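**Project report: Maintenance of the Zolel bag-handling cell**
Submitted 20/11/2024

The cell was returned to service in July after 27 stopped cycles were traced to play in the wrist camera mount. The mount was refitted with two Weltell screws, and the hand-eye calibration was repeated three times until the results agreed.

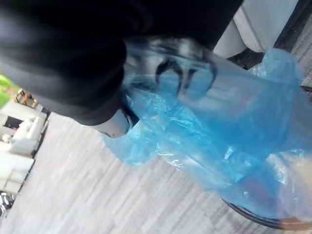
Wrist camera checks are now carried out before each run. The lens is wiped, the cable clip is inspected, and a short recording is reviewed. Glare on creased film, as on the light-blue bag, is noted in the log together with any motion blur in the carpet behind it. Exposure settings remain under review.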